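Grekomgate Household Water Testing Project: Progress Report to the Miltex Fund, Second Reporting Period

Summary

The project offers free testing of private wells in the Riviere valley and advice to households whose water exceeds the state limits for nitrate or arsenic. Sampling is on schedule. Laboratory turnaround is behind schedule and is addressed under Delays.
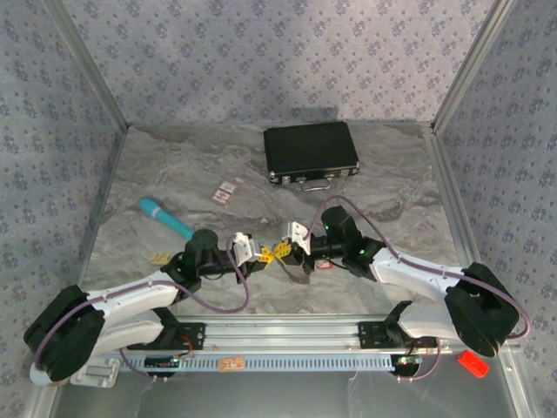

Prepared by Nathalie Turcotte, Project Manager
Reporting period ending in March

1. Sampling

The work plan called for 270 wells to be sampled by the close of the second year. At the end of this period, 201 had been sampled at least once. Most of the remaining wells are on the east side of the valley, where the access road is closed until the snow clears. Owners there have been contacted by mail and have returned consent forms.

Each household receives two bottles: one unpreserved for nitrate and one acidified for metals. The tap is run for five minutes before filling. Where a softener or filter is installed, the sample is drawn upstream of the unit. In a few older houses there is no tap ahead of the softener, and these results are flagged in the database and left out of the valley averages.

2. Laboratory results

Nitrate results continue to follow the pattern described in the first report. Higher values occur in shallow dug wells next to cropland, and drilled wells on the upper slopes are mostly near background. Arsenic is less regular. Two neighboring wells of similar depth can differ by a factor of four, and we do not yet have enough drilling logs to say which rock layer is responsible.

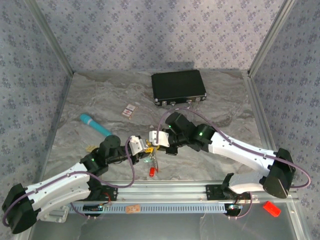 Duplicate samples agreed within the limits set in the quality plan, with one exception. In that batch the field blank also showed a trace of nitrate. The batch was rejected and the wells were resampled at no charge to the owners.

3. Delays

The contract laboratory, Jelora, changed its intake hours in the fall and no longer accepts samples after 3 p.m. Nitrate samples collected in the afternoon must now be held overnight on ice. This is within the allowed holding time but leaves little margin if a delivery is late. Collection routes have been moved to the morning.

4. Budget

Spending is under plan by nearly $2,000, mainly in travel. We request approval to move this amount to the laboratory line to cover repeat arsenic tests.
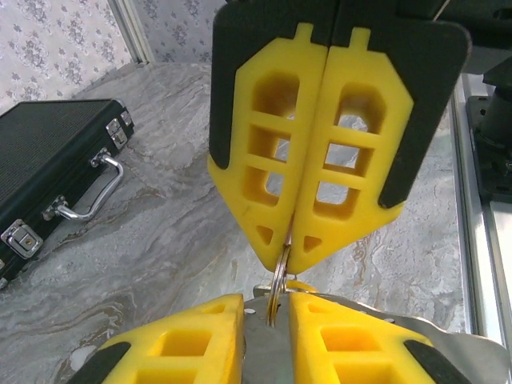 The transfer would not change the total award. No other line is expected to need adjustment before the final report.

5. Next period

East side sampling will resume when the road opens. Result letters for the wells already tested will be mailed in batches, with the arsenic exceedances first. The letter template has been shortened after several owners called to ask which number applied to their well.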